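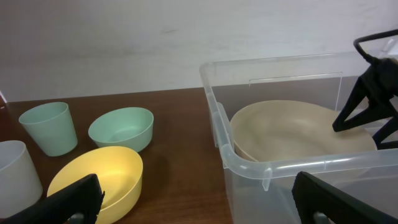 Pickering tool library adds a picnic shelf

If you've ever borrowed a drill from the Pickering lending room (I've had the same one out twice, sorry!), you'll want to know there's now a dishes shelf too. Starting in December, anybody with a card can check out a set of plastic cups and bowls for a birthday, a block party or a backyard lunch, and bring it all back within 15 days.

Natalie Hulme came up with the plan after her own kid's party on Lomine Street, where she bought a whole stack of throwaway plates and felt lousy about it all week. She asked neighbors to clear out their cabinets, and boy did they ever – the room took in 323 pieces, and I'm guilty of six of those.
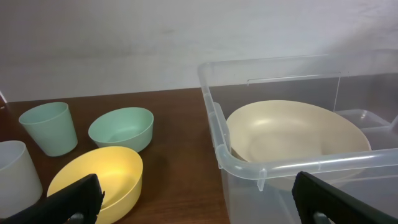 Sorting is still going on most evenings until 7, and I stopped by to lend a hand. Natalie wants each set to go out in its own bin with a lid, so you can carry it home on the bus without anything rolling away. The soft colors won me over right off, especially the mint-green tumbler with the shallow bowl in the same shade, and I'd happily eat chili out of that bigger yellow one. The bins are clear plastic, so you can see what you're getting before you sign for it.

Borrowing is free with a card. Please wash everything before it comes back, and if a cup cracks, just tell the desk. They could still use more lids and a few serving spoons.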